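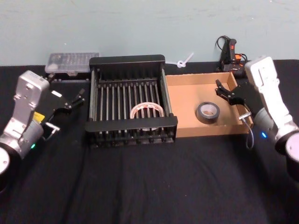

Kjell Grønli wrote that the labels from the Stistusbridge store print fine for him when he downloads the file first, and that only the direct print from Pindis cuts the right side. Could I please test the same order both ways and write down what I get?

I have now done it. Order 492, the same printer, the same roll, first direct print and then the downloaded file. The direct print has lost the last digits of the postal code and also the right part of the barcode. The downloaded file is complete. So I can confirm what Kjell says, and I am changing the title of this ticket from "Printer problem" to "Labels cut on the right side, only direct print".

What I tried before, so that we do not repeat it:

Cleaned the print head. No difference.
Ran the calibration of the printer. It feeds one empty label and stops in the correct place.
Changed from Firefox to Chrome. No difference.
Set scale to 100 percent. It was already 100 percent, but after each update the window shows "Fit to page" for a moment, and I do not know which one it uses.
Took a new roll from another carton. No difference.
Removed the printer from the computer and added it again. After this the first label was good and all the next ones were cut. I can not explain this part.

Status: waiting for support

Corina Dinu (support)
Thank you for the careful list. The good first label is useful for us. Which paper size do you see under Printer Preferences directly after you add the printer, and which one after the first label has been printed?

Hedvig Tangen
Directly after adding: 100 x 150 mm. After the first label: "User defined", and the width is 92. I did not write this number anywhere myself. If I correct it to 100 and press Apply, it stays until I print from Pindis again, then it is back.

Corina Dinu (support)
Then the setting comes from our side. Please open Store, Shipping, Label Profiles, and look if there is a profile with the name "Kudness old". It was made for a narrower label, and some accounts still have it as default for direct print. The download does not use profiles.

Hedvig Tangen
Yes, the profile is there and it has the star for default. I can not delete it, the button is gray. I have moved the star to "Standard 100 x 150" and saved. I am logging out and in again now.

Hedvig Tangen
Printed 17 labels one after another, all complete. The handheld scanner reads every barcode. The paper size in Printer Preferences is still 100 x 150 after the last one.

One question is left. Mimoza Vukčević has her own login for the returns, and on her computer the star is still at the old profile. Is the default saved for each user? If it is so, I must change it for her and for Arvid Bråten too.

Corina Dinu (support)
It is saved for each user, yes. You can change it for all of them under Admin, Users, Defaults, but they need to log out one time before it works. I have asked for the old profile to be removed from your account, it can take up to 60 minutes.

Hedvig Tangen
Changed for both. Mimoza has logged out and her labels are correct now. Arvid comes in at 2 p.m., so please keep the ticket open until he has printed one.

Status: open, waiting for customer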